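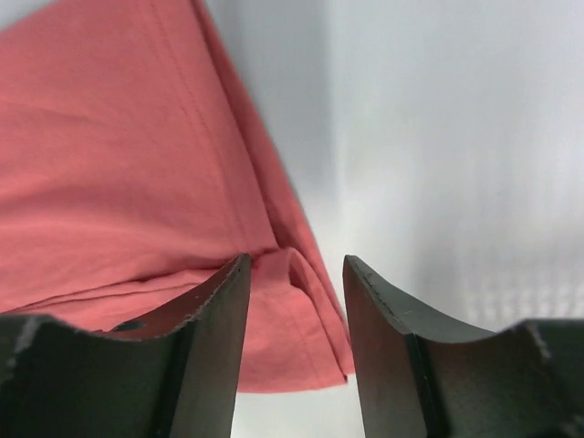

Slide 1: Red fabric, folded, with the hem stitching showing.

Good evening, and thank you to Maritza Bedoya for having me back at the Skenden library. (Wait for the chairs to settle. Say hello to Seema if she made it.)

I want to leave this first slide up for a while, because most of what I have to say about folding is in it somewhere. Look at the line of stitching by the edge of the top layer. My mother taught me to find the hem before I did anything else with a garment, and I still do it, even with a dish towel, even when I'm half asleep and the basket is the last thing standing between me and bed.

Then look just past that edge, where a strip of the layer underneath peeks out. When I started teaching I would have undone the whole thing for a strip like that! I'd have had you all lining up edges until the lights went off. These days I let it go if the piece is headed for a drawer. For an open shelf I'll slide the top layer over a little, and that's all.

(Pause. Ask who folds on the bed and who folds on a table. Let people argue, they enjoy it.)

Now the crease across the cloth, with those thin little ridges lying over each other. That's fabric bunching along a fold. Put your palm flat beside it and stroke away from the fold, slowly, toward the open edge. Don't pull from the corner. A knit will stretch on you, and then you have a sweater with one long side, and I have owned several of those.

The soft wrinkles on the upper panel I wouldn't bother with. Kamlesh Dwivedi, who ran this class before me, ironed his T-shirts before folding them, and we remained friends anyway.

Practice round: 12 minutes, one piece each, something soft. Spares are in the Eklow bag by the door. Walk around, keep hands off unless asked. Remind them to clear the tabletop first, and to smooth before the second fold as well as after.

If there's time, tell the story about the November clothing swap and the 60 scarves. If there isn't, go straight to towels, next slide.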